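Review: the Tondberg hand-held gripper kit, three weeks in

14 shares | 5 comments

Short version: good kit, annoying triggers, worth it if you want manipulation data and don't own a robot. Long version follows, typed fast because I have a training run finishing at 4 pm.

Background. We're a small group testing whether demos collected in ordinary homes beat demos collected on a lab bench. Same task both ways, packing and unpacking small stuff in a box. You hold a gripper in each hand, camera on the gripper, do the task like a normal person, and the policy learns from the video plus the finger opening. No arm needed until test time. The method isn't new. What we wanted to know is how much the room matters.

Setup. Out of the box to first usable recording was one evening. Calibration is a printed board you wave the gripper at, fine, except the instructions skip the step where you zero the jaw width. Do that first. We lost a whole morning of recordings to it and I'm still sore.

The fingers. Best part. Blue pads, toothed, grippy on nearly everything. Bottles on their side are the hard case, they roll when you come in crooked, and you learn to go in with the jaws wide and close slow. Tissue packs are easy. Anything flat against the wall of the box is a pain, and Laiba Virk on our team ended up tipping things over first and then picking them. The policy copied that trick, by the way. Nice to see.

The triggers. Too stiff. After an hour my index finger was done. Brijesh Kanaujia has bigger hands and didn't mind so much. Swapping the spring helps but then the jaws come back lazy and you get a lag between hand and pad, and the policy picks up the lag too. We went back to stock.

Tracking. Good in rooms with a lot going on. Bad facing a blank wall, drifts, and you don't always notice till you replay it. Strong sun through a window gave us a few wobbly stretches but nothing that killed a recording. Our bench setup, plain white backdrop, was ironicaly the worst place for it.

Now the result, which is why anyone's reading. We trained one policy on 2000 bench demos and one on 2000 home demos, then ran both on the arm in rooms neither had seen. 129 trials each. Home policy clearly ahead, mostly on finding the object at all. The bench one would reach nicely and close on nothing. Once a pad was touching the thing the two were about even, so my reading is the clutter helps the looking and doesn't do much for the grasping. Then we pushed the home set to 3000 and got a small bump, smaller than I hoped. More rooms would probly have done more than more demos. Haven't tested that, so take it as a hunch.

Caveats. One task family, one arm, and our test rooms were all bedrooms. Soft surfaces everywhere, the box shifts when you lean on it. Kitchens might come out different.

Compared with the Nurkeck set we used before: Nurkeck is lighter and the triggers are way better. Pads wear smooth though, and syncing left and right hands was a fight every session. Tondberg syncs the pair by itself. For two-handed work that settles it for me.

Would I buy again? Yes. Would I buy spare pads on day one? Also yes. Four out of five, one off for the triggers.

5 comments

Humaira Farooqui
Did you mix the two sets at all? Half bench half home would be the obvious next run.

Asif Virk (author)
Queued. Will post when its done.

Mamta Katiyar
Agree on the triggers, my wrist goes before my finger does. Shorter sessions fixed it.

Brijesh Kanaujia
For the record I did mind, I just complained less.

Mamta Katiyar
lol
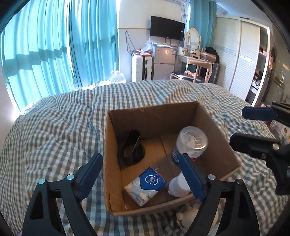

Home collection, box task on a bed.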